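## Bench surfaces: cleaning and marking

9 August 2024

The pale worktops in the Requena building have now been in service since March, long enough to say how they behave in daily use. Aitana Montoya went over all 40 of them last month and her notes form the basis of this item. Most of the tops are in good condition. The complaints we receive concern small marks, debris left after a session, and containers put down wherever there was space.

The coating is matte and does not take polish. Wax and spray polish leave a film that holds dust and shows as a gray patch under side lighting. Use the Nuvix neutral cleaner at the dilution printed on the wall card, applied to the cloth. Wipe in one direction from the far edge toward yourself, then go over the top once more with a second cloth wrung out in plain water. A top that looks streaky after this has usually had too much product on it, and a second pass with water alone will correct it.

Pencil comes off with a white vinyl eraser used lightly. Do not start with the abrasive sponge. It removes the pencil and also burnishes the coating, and the burnished spot is more visible than the original line. Ballpoint needs the Pidov solvent wipe, held on the mark for a few seconds and lifted off. If a faint line remains after two attempts, leave it and enter the bench number in the log. Five tops were reported in the last period for marks of this type, and all of them were short strokes of the kind made when a pen runs off the edge of a sheet of paper.
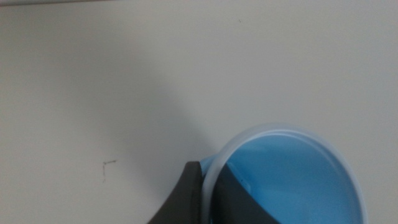
Loose specks are a separate matter. Brush them off before any liquid is applied, as grit under a damp cloth will scratch. The soft bench brushes hang at the end of each row and should go back there.

Round plastic containers are to be stood on the right-hand side of the bench, toward the front, with the left side kept clear for paper. This is the arrangement agreed for rooms 302 and 738, and it now applies to the other rooms as well. Left-handed users may reverse it. Check the underside of a container before setting it down. A tub that has picked up grit on its base will scratch the coating when it is turned or slid, so lift it each time you move it.

Containers are washed by hand in lukewarm water. The dishwasher in the Ginden annex runs too hot for the thinner ones and several have come back with the rim out of shape. A warped rim will not seat a lid, and the container should be withdrawn from use. Color has no significance for storage at present. A color scheme was proposed in March and has not been adopted.

On lighting: a soft shadow falls on many of the benches when someone leans over them, and fine marks are easy to miss in it. Inspect the surface from the side – crouch if necessary – with the ceiling lights on and the blinds up.

Replacement cloths and erasers are in the supply cabinet on the ground floor. Requests for the Pidov wipes go to Aitana Montoya, who also keeps the bench log.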